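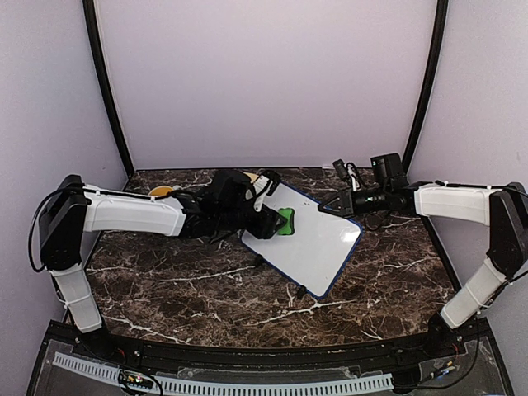

Is a new rowing machine test going to tell the selectors who can move a boat? It will tell them who is good at the rowing machine, and they knew that in March.

I read the club's email twice over breakfast and liked it less the second time. From next month everyone who wants a seat in the masters eight has to do the Pultenus protocol, a 30 minute piece with the rate capped, then 500 metres flat out after a short rest. The two numbers go into some formula and out comes a ranking. Lachlan Treloar is very keen. He sent a graph with it. The graph goes up, as they do.

I have no quarrel with Lachlan, who coached me through my first proper season and still has the best eye on the river when he bothers to use it. But I asked him at the boatshed what the formula does about a short bow-sider who catches cleanly and weighs nothing, and he said it "adjusts for that". Adjusts how? He'd have to look it up. I bet he hasn't yet.

We went through all this with Sunier, the stroke sensors that were supposed to show us where we were leaking speed. We paid for 10 and got a season of coloured charts. The charts said the Dantas was slower than the Undard with the same crew in it. We'd all been saying so since the day it came off the trailer, and it didn't cost anything to say it. Half the sensors are in a drawer with the spare gates now.

Went out in the pair at 5 anyway, dark, very light breeze from the west. Rotten first kilometre. I was rushing the slide and blaming the steering. Then it settled and we had a stretch down past the moorings where the boat ran on between strokes and I could hear the bubbles under the hull. What rate, what split, no idea. I'd left my watch on the kitchen bench. I would have put that piece against anything we did last season, though I suppose I would say that with no numbers to prove me wrong.

To be fair to the other side, the old way wasn't flash either. Seat racing last year took three mornings, the wind changed during two of them, and the final crew was more or less the people who'd been in it the year before. I was one of them, so I didn't complain. Perhaps a machine would have put me out. My last long piece on the erg was ordinary and my back let me know for a week.

So I'll do the test. I'm not going to be the old grump who refuses and then mutters from the bank. But I want a line in writing that says the coach can still swap people after seeing them in the boat, and I'll ask for it before the first session - politely, if I can manage it.

Hands are sore. New blister under the left ring finger, same spot as always. Need tape, and must chase the oar collars again.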